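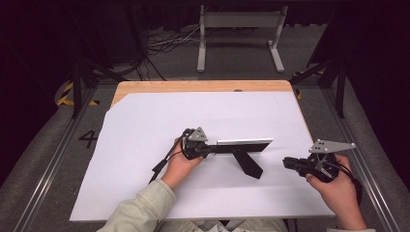

Ticket 168: Label printer drops off network, Prurnham office
Status: Open, monitoring
Opened by: Ronaldo Vieira
Opened: August 18, 2023
Priority: medium (shipping says high)

Reported problem
Printer by the shipping door goes offline a few times a day. Jobs pile up in the queue, then all come out at once, or never. Power cycle brings it back. Second printer (the one upstairs, same model) fine the whole time.

Using Flokier to send labels. Nothing changed on our end in July except the new switch. More on that below.

Log

8:50
Printer shows offline on both shipping PCs. Front panel says ready, green light, no errors. Can't ping it. Power cycled, came back on the same address, queue of 43 labels printed. Half of those were dupes because people kept hitting send. Please stop hitting send.

9:15
Checked cable at both ends. Seated fine. Swapped it anyway for a new one out of the cabinet.

9:40
Printed a config page. Address is set by DHCP, lease looks normal. Firmware is one version behind the upstairs one. Not touching that yet, one thing at a time.

10:20
Offline again. So not the cable. Old cable back in the cabinet, marked OK.

10:25
This time left it alone to see if it recovers. Link light on the printer was ON. Link light on the switch also on. Still no ping. So the link is up and nothing gets through.

10:50
Did not recover. Power cycled.

11:05
Moved it from port 4 on the new switch to port 2. Told shipping to write down the time if it goes again. Just the time, don't need the story.

12:30
No drops yet. Lunch.

1:10
Shipping says it went off "during lunch", no time written down. Somebody already rebooted it. OK.

1:20
Looked at switch settings. Energy saving is on for all ports by default. Old switch didn't have that at all. Upstairs printer is still on the old switch!! Should of looked there first.

1:25
Turned energy saving off for port 2 only. Saved config. Switch asks for a save and then a second save under a different menu or it forgets everything on restart, so whoever does this next, do both.

1:30
Also found sleep timer on the printer set to 15 minutes. Upstairs one is set to never. Left it on 15 for now, want to know which setting it is.

2:45
Still up. Pinged after a long quiet stretch, answered right away.

3:10
Offline. Ugh.

3:12
Different this time though. Ping works. Web page for the printer loads. Only Windows says offline. So could be two problems.

3:30
Port settings on PC 1: standard TCP/IP port, SNMP status turned on. Unticked it. Printer went to ready in a few seconds and labels came out. Did the same on PC 2.

3:35
PC 2 was also pointing at an old address. How was that ever printing? Looks like it was going through the share on PC 1. So any time PC 1 slept, PC 2 lost the printer as well. Fixed, PC 2 now prints direct.

3:50
Added a reservation for the printer so the address stays put. Wrote it on a sticker on the side of the printer. Please leave the sticker there.

4:20
Test batch from both PCs, all printed, no dupes. Cleared the leftover jobs in Flokier by hand. There's a button for clear all but it also clears the held ones for Lins, don't use it.

Where we are
Changed today:
- port 4 to port 2 on the new switch
- energy saving off, port 2
- SNMP status off, both PCs
- PC 2 prints direct, not through the share
- address reserved

Not changed:
- printer firmware
- printer sleep timer
- anything upstairs

If it drops again
Before you reboot it, do this please:
1. Write the time.
2. Try to ping it from PC 1. Address is on the sticker.
3. Look at the link light on the back.
4. Then power off, count to ten, power on.

If ping works but Windows says offline, it's the PC and not the printer, don't reboot the printer. Restart the spooler on that PC. Steps are in the Wullis folder on the shared drive, under printing.

Comments

Shipping desk:
Can we just have the upstairs one? They hardly print anything.

Ronaldo Vieira:
No, that one has the wide rolls loaded and they need it for the Lins boxes. Give this a few days first.

Shipping desk:
ok. it's been fine since you left. also the labels are coming out a bit light, is that related

Ronaldo Vieira:
Not related. Darkness setting, or the head needs a wipe. Wipes are in the top drawer, printer off first, let it cool. If still light after that open a seperate ticket, don't want to mix it in here.

Shipping desk:
Wiped it. Better.

Ronaldo Vieira:
Good. Leaving this open. If no drops I'll turn energy saving off on the rest of the ports and close. Firmware after that, on its own, early before the first pickup.

Shipping desk:
what about the scanner, it does the same thing sometimes

Ronaldo Vieira:
Which scanner? Is it on the same switch? Send me the port number.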